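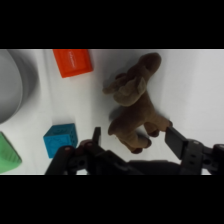
Bronwyn Pryor
Jan 10, 2018

Okay friends, I have been putting off the toy table for weeks and this is the month I finally deal with it. I'm going to talk my way through it in posts because it keeps me going, and because some of you asked how I decide what stays. Get a cup of something, I do go on a bit.

First thing I do is clear one white tabletop, completely, and put the toys out on it a handful at a time. Everything looks different once it's out of the bin! You stop seeing "the pile" and you start seeing a moose and a blue block.

I say moose. My sister says deer. We have been having this conversation since Christmas and I don't think either of us is going to budge. He's brown and fuzzy with darker little hooves, and those floppy things on his head could be ears or antlers depending on who's arguing. In our house his name is Munar.

Munar stays, obviously. He came home with us from Listau, from a church sale with a table of stuffed animals by the door, and my youngest carried him all the way back to the car by one leg.

Blocks next. The blue cube has a raised pattern on it and I love that kind for little hands — they run a thumb over it while they're thinking about something else. The orange one stays too, mostly for the color. You can find it under any couch.

A word about bowls. I gave up on lidded boxes two years ago and went to big open bowls, like the gray one, and I am never going back. Kids will drop a block in a bowl. They will not lift a lid, set the lid down, drop in a block and put the lid back on. Mine wouldn't, anyway, and I asked nicely!

My rule now is up to 8 toys in a bowl, and the rest goes on the closet shelf until February, when we swap. They greet the old ones like cousins who've been away.

Norbert Zeman asked under my last thread how I wash the plush ones. Pillowcase, knot in the top, cool water, gentle cycle, then a good squeeze in a towel and flat on the rack. I keep ours out of the dryer. I did a rabbit that way once and his fur never lay down again, poor thing.

The blocks just get a bowl of warm soapy water and an old toothbrush for the raised parts. The kids will do this job for you if you call it a car wash. Put a towel on the floor first. Put two.

I have 3 bags by the door now for the toy library in Rurthorpe. They take nearly everything as long as it's clean, and they're especially short on blocks, so if you're nearby and you've got a spare set, please think of them.

Next up is puzzles, and I already know there's a piece missing from the farm one. Wish me luck, and tell me what you'd call Munar. My sister is reading the replies.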